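About Wodlow

Hi, and thanks for stopping by! Wodlow is a small workshop school for grown-ups who want to get their hands on automation without going back to college first. I started it after a long stretch at Lilonance, where I kept meeting people who were curious about robots and had never been allowed near one.

We have 2 rooms over the old Londoño print shop, a kettle that takes forever, and more cable than any sane person needs. Classes are small and run in the evening. There's no math test and no dress code (closed shoes, please).

The part people write to us about most is the open day. It falls on a Thursday every October, and last time we had around 10 visitors at a time squeezed in by the table, with a line down the stairs. I'd planned a talk with slides. I got through two of them before somebody asked if they could just watch the cloth work, so we went and watched the cloth work – and that was the rest of my afternoon!

Working with cloth, using the hand-held grippers: 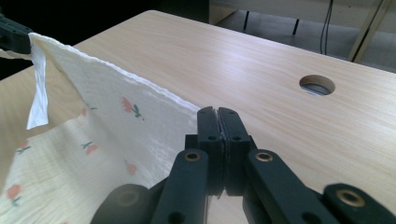
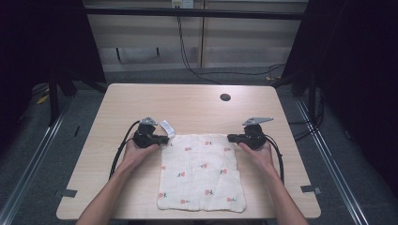
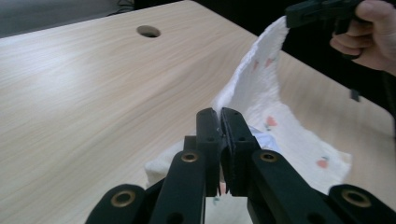 Cloth is what I'd teach all day if you let me. A metal block stays the same shape wherever you put it down, and a piece of fabric has a new shape every time you touch it. With a gripper in each hand you feel that right away, and even getting hold of two corners, like the pair pinched on the strawberry-print square in the middle picture, asks for more care than you'd think. Visitors who fold laundry every week of their lives get very quiet when they try it. That's the moment I love, because then the questions start, and they're good ones.

Our beginner course is called Ilen and grew straight out of those questions. It starts with grippers and soft things and only gets to motors later on, which some of my old coworkers think is backward. Fine by me!

If you'd like to visit before signing up, send a note through the contact page and tell me what you're curious about. Street parking is free after six, and the door sticks, so give it a good push.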